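# The table, month three

I have been trying to write about the table since August and kept not doing it, on the grounds that a grown adult should not have 6,000 characters' worth of feelings about a flat piece of wood. Well. Get the kettle on.

For anyone who missed the last instalment: the old table died. It had been dying for years, in the sense that one leg was held on by a folded beer mat and good manners, and when Asanka came for supper he leaned on it to make a point about bus lanes and it simply lay down. He still maintains he was right about the bus lanes. I got most of the dal off the skirting board.

I then spent an unreasonable stretch of my life looking at tables. I now know that tables come in two types: the ones that cost £352 and look like an office, and the ones that cost £632 and look like the same office after a promotion. I looked at the Gourlay, which was handsome and would have needed a second flat to put it in. I looked at the Narberg, which had a drawer. I became fixated on the drawer for a fortnight. I drew it. I told people at work about it. Then I went to see it in person and the drawer was the depth of a pizza box and stuck halfway, and I had to go and sit in the café with a scone until I felt better.

The one I bought came from a man in Enonstead who was moving in with his girlfriend, who already had a table. He seemed sad about this. He ran his hand along it while I counted out the notes, and he told me twice that it was only ever to be wiped *with* the grain, and I nodded twice, and I have wiped it in circles ever since like everybody else on earth.

Rizwan helped me get it up the stairs. Rizwan Bepari has helped me move house four times and has never once been thanked with anything better than a sausage roll, so let this stand as a public acknowledgement. There are 18 steps up to my door and a turn two thirds of the way, and at the turn we had the kind of conversation that ends weaker friendships. He wanted to go up and over. I wanted to tip it. We went up and over. I don't want to talk about it.

Anyway, it's in, and it is very pale. I hadn't taken in how pale until it was in my own kitchen, which is otherwise decorated in a style I'd call Previous Tenant. The wood has a sort of creamy, slightly pinkish look to it, and every single thing I put down on it looks as though it has been arrested. Keys. A banana. The gas bill. On the old table you could lose a gas bill for months, and I frequently did. On this one it lies there glowing.

So I have been forced into tidiness, which I resent. The new regime is that nothing lives on the table. Things may visit. They may visit in a container. Which brings me to the basket.

The basket is pink. I would like it noted that I went out for a grey one. I had read a piece about storage that used the word "calm" eleven times and I was ready to be calm, I had the money in my hand, and the shop had one grey basket with a split down the side and a great tower of salmon-pink ones at £3 each. So I am now a person with a salmon-pink plastic basket with little holes all over the sides, like a very cheerful colander. I told Rizwan it was temporary. He said, "Like the beer mat?" and I changed the subject.

It does work, though, annoyingly. Anything soft and loose goes in it, gets carried through to wherever it should be, and the basket comes back. That was the plan, at least. In practice it gets to the table and stops, as if waiting for a connecting service.
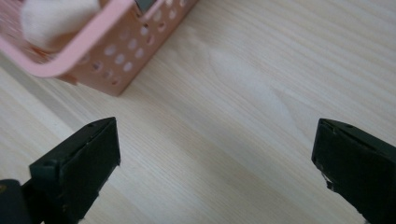 *The basket, on the table. Something white and fluffy on board.*

I've become quite attached to the grain, which is the sort of sentence I used to make fun of my father for. It goes across in long fine streaks, then over to one side there's a bit where the lines all bow and swirl round, as if something had dropped in a pond. I found it on the second morning, waiting for toast. I have since shown it to everyone who has come round, and they have all said "oh yes" in the voice you use for photographs of other people's boilers.

Asanka was the exception. He looked at it for ages with his head on one side and said it was where a branch had been thinking about coming out. I've no idea if that's true. Asanka Weerakoon also once told me that you can't get a cold in a Justonov jumper because of the wool, and I had a cold in mine for most of the winter. But I liked the idea of the branch, so I've kept it.

Rules of the house, for anyone planning a visit:

- Mugs on coasters. I have bought coasters. I know.
- Beetroot is to be eaten standing at the sink.
- No leaning on it to make a point. Asanka.
- If you see me wiping in circles, look away.

I give the beetroot one until Christmas. The coasters were going so well that I got smug, and then I came down one morning and found a faint ring at my own end, where only I sit. I spent a while suspecting other people. I went at it with a dab of mayonnaise, on the advice of the internet, and now there's no ring and the end of the table smells very slightly of a sandwich when the sun gets to it.

Still to be sorted: chairs. I have three, from three different decades, and one is a garden chair that came indoors for a party and stayed. They looked all right round the old table, in the way that anyone looks all right standing next to a car crash. Round the new one they look like a queue for something. Rizwan has offered me a pair from his mum's garage, which he describes as "fine", and I've learned to be careful with that word, it being the same one he used about going up and over.

The basket is staying, before anyone asks. I did see a grey one last week, no split, right size, reduced. I picked it up. I walked it round the shop. Then I thought about the pale table with a grey basket on it, and how much it would look like the waiting area of a private dentist, and I put it back and bought 13 clothes pegs in a bag that said 12, so the afternoon wasn't wasted.

More when there are chairs. If anyone has a pair of matching ones and a van, and isn't fussed about stairs, you know where I am.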